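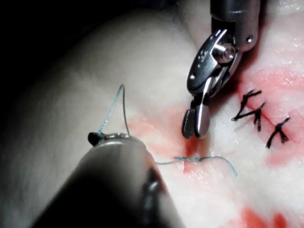 **Practice thread colour: blue or black? (and how short do you cut your tails?)**

**mudlark_stitch** wrote:

Right, I know this comes round every winter, but the old topic got locked and half of it was about parking at the Mundimstead course anyway.

I've been practising interrupted sutures on tissue for a few weeks now and I keep going back and forth on colour. Black I can see from across the room. Every knot, every tail, every wonky angle is right there telling me off. Blue I find much nicer to work with, mostly because the spool I've got is softer and doesn't spring back at me when I make a loop, but against anything pale and shiny I lose the thin bits of it as soon as the light hits.

So: do you stick to one colour, or mix? And while I'm at it, how short do you trim? Mine are short but they splay about all over the place. One of my black ones has ended up like an upside-down Y, which I'm fairly sure isn't in the book.

---

**pipkin_69** wrote:

Black for learning, always. You want to see your mistakes. I did my first 200 knots in black on a Zerell pad and I don't think I'd have spotted half my slips in blue.

Splayed tails wouldn't bother me at all. What does the knot itself look like? If it's sitting flat and off to one side of the cut, I'd leave it alone and do the next one.

---

**thimbleandthrow** wrote:

> Black for learning, always.

Disagree, sorry! Black is fine on a pad, because a pad is dry and it's one dull colour all over. Put it on something moist with a bit of blood along the cut and black goes to nothing in the dark patches. That's when I'm glad of blue.

Also please don't do your first 200 anything on a Zerell pad. Mine tore at the edges of the slits inside a fortnight and I'd only been gentle with it.

---

**pipkin_69** wrote:

Mine's lasted two years?? I think you got a duff one. Or you're taking your bites too near the edge, no offence.

---

**thimbleandthrow** wrote:

Some offence taken. I do take them close, I'll give you that.

---

**mudlark_stitch** wrote:

Ha, play nicely you two. I should have said, I'm on tissue for this lot, not a pad. It's pale and very shiny and I get bright spots all over it from the lamp. I've got blue and black on the go at the same time, and I'm finding the blue knots harder to judge because the turns sort of melt into each other, whereas the black ones are just a black blob with whiskers.

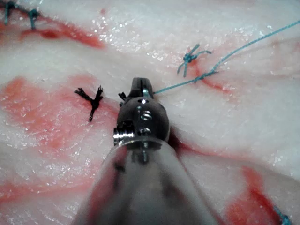
*Blue thread, going close by a tied blue knot.*

The blue's thin and has a bit of twist in it. I like how it lies in a long easy curve, but look how near it runs to that knot. I get muddled over what's the knot and what's the thread I'm holding, and I've once snipped the wrong thing on a different piece. Felt very silly.

---

**gorsebank** wrote:

There's your argument for mixing! Do one knot black, next one blue, and there's no way you'll confuse the thread in hand with the one you've just tied. I do alternate colours on a long cut and it also makes the spacing really easy to check afterwards (I hold a ruler up to it, yes I'm that person, and I'd recommend it).

On the glare, have you tried moving the lamp lower and further round to the side? Straight down is the worst. I've got a bendy one from Costine's that clips on the shelf and I turn it nearly to the wall.

---

**pipkin_69** wrote:

Alternating sounds like a faff. You're swapping thread every minute.

---

**gorsebank** wrote:

You cut both lots first and lay them out in two rows. It takes no time. I'd rather spend it there than unpicking.

---

**halfhitch_914** wrote:

Long-time reader, joined so I could join in on tails :)

I was taught on the Kaushik evening course and they wanted the tails all the same length, and long enough to grab. I cut mine far too short at the start because it looked tidier, and then two knots came undone when I prodded them. With braided stuff you can get away with shorter. With the stiff slippery sort I leave loads.

mudlark, looking at your first picture, the tails on the black ones point every which way, and the one furthest left looks like a little twig! I don't think it matters for holding, but if you want them lying the same way, pull your last throw in the same direction each time before you cut. It made a big difference to how mine looked.

---

**mudlark_stitch** wrote:

Oh, that's a good one. I never think about direction on the last throw, I'm just relieved to be there. Will try it.

And "little twig" is spot on, I'm going to call it that now.

---

**thimbleandthrow** wrote:

Seconding the direction thing. I'd add: don't let your loop get too tall before you bring it down. A big arch looks lovely but on me it flops over on the wrong side half the time. Keep it low and close and you use less thread too.

---

**pipkin_69** wrote:

Now that I do agree with. Mark it on the calendar.

I've still got 600 of those short black lengths in a box from a bulk order, if anyone near Mundimstead wants a bundle. Free, just pay the stamp.

---

**gorsebank** wrote:

Me please! I'll message you.

---

**mudlark_stitch** wrote:

And me, if there's any going after gorsebank. I'll do the next cut alternating, with the lamp off to one side, and post it in here once I've got a full row.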